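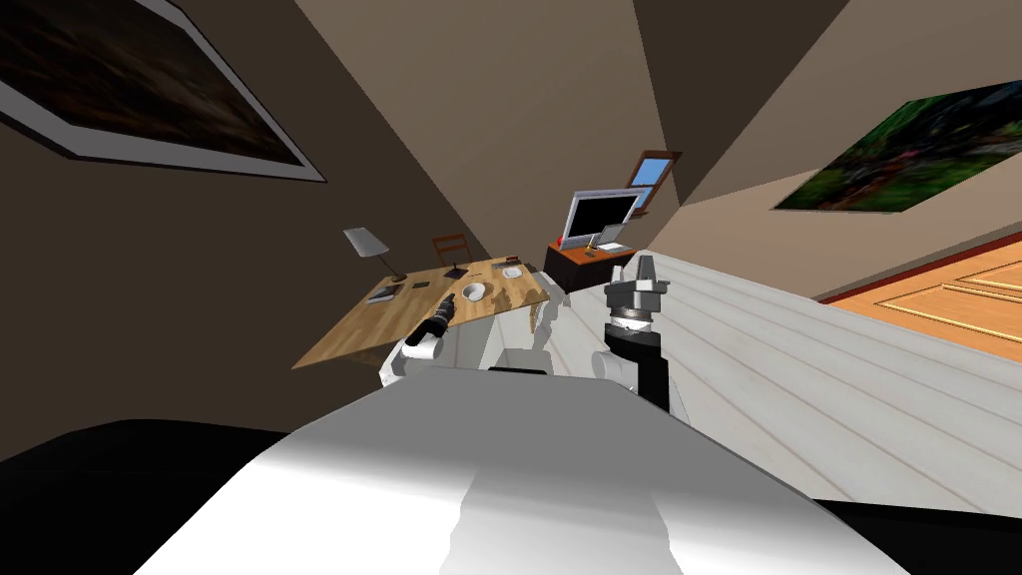 Clearing Tables: Room Work and Robot Trials at Rindila
Project report, Work and Technology module
Heledd Parri and Farah Lubis
July 2026

1. Background

Rindila lets furnished rooms to people on short work contracts. There are 24 rooms in one building, and most guests stay between one and three weeks. The rooms are cleaned and reset by a team of seven room attendants. They work in pairs in the mornings and alone in the afternoons.

In February the company began a trial with Motedano, a supplier of two-armed service robots. The robot is meant to take over one part of the reset, called table work: clearing what has been left on tables and desks, putting crockery back in its place and setting guests' belongings aside. It does not make beds, clean bathrooms or mop floors. At the time of writing the robot has been used in two of the rooms. Most of its practice takes place in Cedico, a simulation program in which a furnished room is rebuilt on the computer and the robot's arms are driven by a person at a desk.

We wanted to find out how the trial changes the working day of the attendants. We did not set out to measure how good the robot is.

2. What we did

We spent nine mornings at Rindila. We shadowed attendants on their rounds, sat beside the people driving the simulated robot, and interviewed five of the seven attendants and the shift supervisor. The other two attendants preferred not to be interviewed and we did not ask them again. We were also allowed to read the practice log, which held 689 entries when we finished. Each entry is one attempt at one task, with a short note by the driver.

All attendants agreed to be named or were given the choice not to be.

3. Table work as it was

Table work sounds like the light part of the job and the attendants talk about it that way. On the rota it has no time of its own. A room has a total allowance, and the table is done whenever it suits the person in the room, often first, so that there is somewhere to put clean linen down.

What we noticed when shadowing is how many small decisions are in it. A bowl goes back to the kitchen shelf. A bowl with keys in it stays where it is. A book is left shut or left open depending on how it was found. Paper is never thrown away, even if it is clearly rubbish. None of this is written in the staff handbook. New attendants pick it up from whoever they are paired with, and the pairs do not all do it the same way.

4. Table work in the simulation

Two attendants, Gwenllian Pugh and Ryszard Zalewska, were asked to spend part of their shifts driving the simulated robot. They were chosen by the supervisor and received four hours of training each. They work with hand controllers and can switch between several views, including one looking out past the fingers of a gripper.

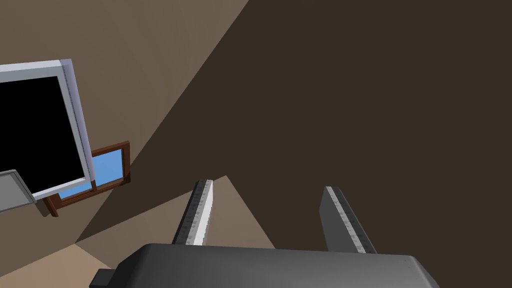

Figure 2. Looking along the gripper with its fingers apart. A window of the simulated room is to the left.

Both found this view hard at first. The room looks steeply tilted, and when the hand turns, the walls turn with it. Gwenllian told us she had felt slightly sick in the first sessions and had learned to look at the fingertips only. Ryszard used the view from the body of the robot for as long as he could and changed to the gripper view just before picking something up.

A session lasts 45 minutes. The driver is given a task such as "bowl to shelf" and repeats it with the objects in different places. After every attempt the driver writes a note. The early notes are very short ("dropped", "ok", "too far left"). Later ones begin to explain. One of Gwenllian's reads: "Would not do it in this order in a real room, you would move the book first."

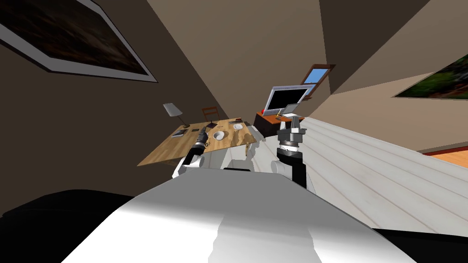
Figure 3. Both arms in view. The left gripper is next to the bowl and the right one points up towards the desk.

We think this is where the most interesting change has happened. To give the robot a task, somebody has to say what the task is. The Motedano engineers sent a list of rules for tables and asked the drivers to check it. The list said that all crockery should be removed. Gwenllian and Ryszard sent it back with eleven corrections. It was the first time anyone at Rindila had written down how a table should be left, and a copy now hangs in the linen room. Some attendants use it to settle arguments. One told us she took no notice of it.

5. Changes for the people

Time. The two drivers are away from the rooms for two sessions on most days. Their rooms are shared out among the other five. The company pays for extra hours to cover this, but the hours come at the end of the shift, when the attendants with children cannot take them. In practice the same two people do nearly all of the cover.

Bodies. Ryszard has a bad shoulder and said the driving days were easier on it. Gwenllian said her eyes and neck were worse. Nobody had looked at the chair or the height of the screen at the driving desk until she complained.

Pay. The drivers receive £900 a year on top of their normal wage. The others know this. Three of the attendants we interviewed said they would have liked to apply but had not heard of the role until it was filled.

Company. Working in pairs is when attendants talk, and it is also when they learn. With two people at the desk there are more mornings when someone works alone. The supervisor agreed that this had not been thought about in the plan.

Fear of losing work. We expected this to come up first in every interview and it did not. Most attendants were more worried about who would be blamed if the robot broke something belonging to a guest. The trial agreement says that Motedano pays for damage, but the attendants we spoke to had not been told so.

6. The question of belongings

Table work means handling other people's things. In the simulated rooms the objects include crockery, a pencil and a wristwatch, and the drivers treat these differently although the program does not ask them to. Both go more slowly with the watch.

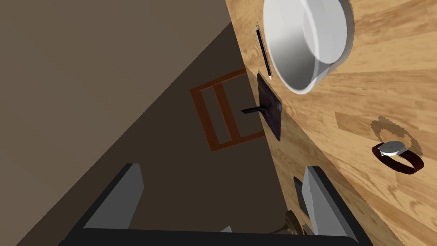 Aranka Bognár disagreed with us when we read her a draft of this section. Her view was that going slowly is no use to anybody if the guest still comes back and finds a thing in a different place. In her opinion the robot should never be allowed to touch personal belongings at all, "and then you need one of us in the room first anyway, so what have you saved?" She added that she would accept it for cups and bowls, and be glad of it on changeover days.

We put her point to the supervisor, who said the company had not decided. For now an attendant goes into the room before the robot does and puts personal things in a tray. This takes a few minutes and is not on the rota either.

7. Limits of the project

Nine mornings is short, and we saw the robot itself at work in a real room only twice. We also did not speak to guests. The drivers knew that we had read their notes, which may have affected what they told us.

8. Suggestions

We sent the following points to Rindila and to the Motedano contact:

Put table work and the tray round on the rota with a time of their own.
Open the driver role to all attendants and rotate it every two months.
Keep at least one paired morning a week for each attendant.
Tell all staff in writing who pays for damage.
Have the driving desk checked for screen height and seating.
Let the attendants as a group revise the table rules twice a year.

Rindila has agreed to the desk check and the letter about damage. The rotation is to be discussed when the trial is reviewed.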